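Perkdale Playhouse has set its fall production, the two-act drama "The Salt Ledger," directed by Szymon Ziółkowski. Auditions open Tuesday at 6:30 p.m. in the Wróbel Room.

The play runs two hours with one intermission and has a cast of eight. Kacper Śliwiński designs the set, a single interior with one working door. Lighting will run on the Senel desk installed in July — the first full production to use it.

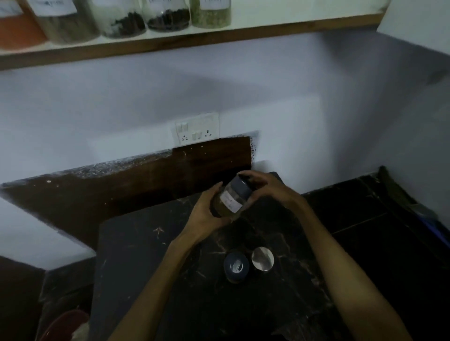 ## Tickets and seating

The main house seats 335. Reserved seats go on sale at the Dratbridge Street box office after casting is announced. Group requests should be made in writing.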